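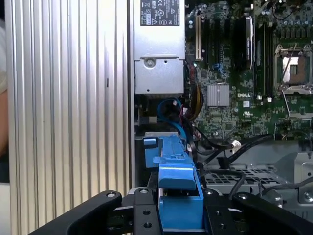

I spent most of the long weekend in December pulling apart the old Dell from the Skiscombe office. Lleucu Powell was going to take it to the e-waste depot, and I said I'd have a look at it first. It has been sitting under my desk ever since, behind the box with the Christmas lights.

The side panel came off easily enough. Dust was the first job. I took the whole thing out to the carport and went over it with a soft paintbrush and the small vacuum attachment. That took over 30 minutes, most of it spent on the fan blades and the corners.

I like working on these office machines. The Dell name is printed on the board itself, the power supply wires are the usual red, yellow and black, and the drive brackets are blue plastic, so you can tell which bits are meant to be handled. The brackets are clip-in. You squeeze the sides, slide the drive out and that's it. One of mine had gone stiff and I didn't want to snap a tab, so I worked it a few millimetres at a time until it let go.

The processor had already gone to Shengli Yan, who needed one the same for his parents' computer. He's promised me a slower one in return. I'm not fussed, as this is only going to hold scanned photos and the household paperwork. If you have a board with the processor out, keep your fingers and your sleeves well away from the socket. The contacts are very fine and I have ruined one before – a cheap board, luckily.

Before unplugging anything I stuck a bit of masking tape on each cable and wrote on it where it came from. The SATA leads are the ones I mix up. I used to draw a diagram, but the tape is quicker and doesn't get lost under the bench.

For storage I've ordered a plain hard drive from Budeo. It was 60 dollars with postage, and the tracking says it has reached the depot at Zamumlow, where parcels tend to sit for a while. I looked at solid state as well but couldn't justify it for a machine that will be switched on once a fortnight.

Still to do: fresh thermal paste, a new coin battery for the clock, and a rear panel screw to replace the one I dropped down the carport drain. I also want to tie the cables back so they don't sag across the bottom of the case – they were a mess when I got it.

I'll put up another post when Shengli's processor arrives. If anyone has a spare blue bracket of the clip-in kind, leave a comment. I'd like to fit a second drive later on and will pay the postage.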